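Visit to the Staltum open day, Clindwood

I went to the Staltum open day in Clindwood on 22 September 2022 with two people from our textile care group. We had been asked to look at handling of soft goods, so we skipped most of the conveyor and packing hall and signed up for the laundry cell instead. Parking was on the grass behind the main building. Registration took longer than it should have. They had 429 names on the list and one printer for the badges.

Introduction

Jad Semaan ran our tour. He leads the garment work and has been at the Clindwood site since it opened. There were 18 of us in the group, which was a little too many for the space, and people at the back had trouble hearing him over the compressors next door.

He started with a short talk on why clothes are hard for robots. A box keeps its shape when you pick it up. A pair of pants does not, and the shape it takes depends on where you grab it. His team spends most of its time on that one question. They have logged 358 garments so far, from children's sizes up to adult winter wear, and each one goes through the same set of grasps.

The laundry cell

The cell is a two-arm setup with a basket, a basin and a hanging rack. The room around it has been dressed up with blue walls and pink artificial blossoms. Several garments were hanging on the rack, including a thick quilted one in bright yellow. Semaan said padded items are the slowest for them.

We watched the arms work with a pair of orange pants over a pink basket. One gripper had the pants by the elastic waistband. Semaan likes the waistband as a starting point, as the software can find the gathers more easily than a plain hem.
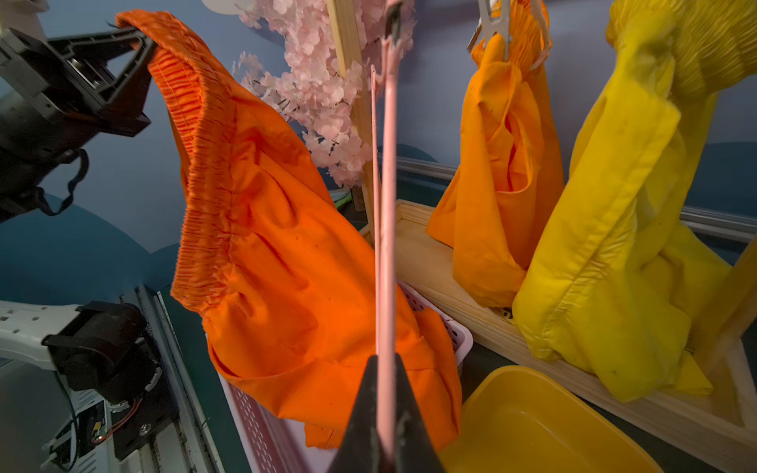
Questions from the group

Someone asked about speed. The current target is 24 garments an hour, and Semaan said they do not reach it on mixed loads. Another visitor asked about buttons and zippers. Those are handled in a separate project called Bosora, which was not on show.

I asked about wear on elastic from repeated gripping. They check for it by hand at the end of each week but have no figures to share yet. He offered to send the test sheet.

Afterward

Coffee was in the Tsai room upstairs. We left before the closing talk. The sign-up form for the next visit is at the front desk, and groups are limited to 18.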